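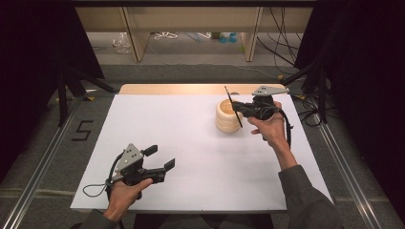
Lejla Vukadinović asked us when a robot would finally come and clean up her room, and she wanted a real answer, with no "someday" in it. Great question, Lejla! Let's see how close we are.

First, some good news. Machines already do chores in lots of homes. A dishwasher washes plates. A washing machine swishes your socks. A robot vacuum rolls around under the sofa and bumps its way out again. Each of these is good at one job, and somebody has to get things ready for it. You load the plates. You pick your socks up off the floor so the vacuum won't eat them!

Cleaning up a whole room is a much bigger job. Think about picking up a cup. You reach out, your fingers close, and up it goes. Easy, right? But your brain and your hand just did an amazing amount of work together. You guessed how heavy the cup was. You squeezed hard enough to hold it (but gently enough not to crush it, if it was a paper one). And if it started to slip, your skin felt that and your fingers squeezed tighter before you even thought about it.

Most robot hands don't look much like yours. Many have only two fingers, which open and close like kitchen tongs. That kind of hand is called a gripper. You'd be surprised how much you can do with two fingers!

Try it yourself
Hold a pair of tongs in each hand and stand a plastic cup on the table. Can you pick it up without knocking it over? Can you turn it upside down, or pass it from one pair of tongs to the other? Now try a sock. Now try a grape!

Did you get better after a few tries? Robots need practice too, and a lot more of it than you do. One way to help them is for people to do a chore while holding grippers in their own hands. Cameras and sensors can record the movements, and a computer studies them over and over, looking for patterns. Our pretend robot, Zolter, might study the same chore 1,000 times and still get mixed up when the cup is a different shape.

And rooms are full of different shapes! Your blanket is never crumpled the same way twice. Your backpack might be open, or closed, or hiding half a sandwich.

What about stores and workshops?
Some work there is easier for a machine. If the same box always comes down the same belt, a robot arm can lift it all day long without getting bored. Putting mixed things on a shelf is harder. A bag of rice slumps, a jar rolls, and a carton of eggs needs a very careful touch.

So can robots do chores yet? Some of them, yes! There are robots that can fold a towel or put a cup on a shelf, often slowly, and often with a grown-up close by in case something gets dropped. A robot that can walk into any messy bedroom and sort out the whole thing is still something inventors are working on.

Sorry, Lejla. The socks are still your job tonight.

Words to know
Gripper: the part of a robot that holds things.
Sensor: a part that notices something, such as light, sound or a push.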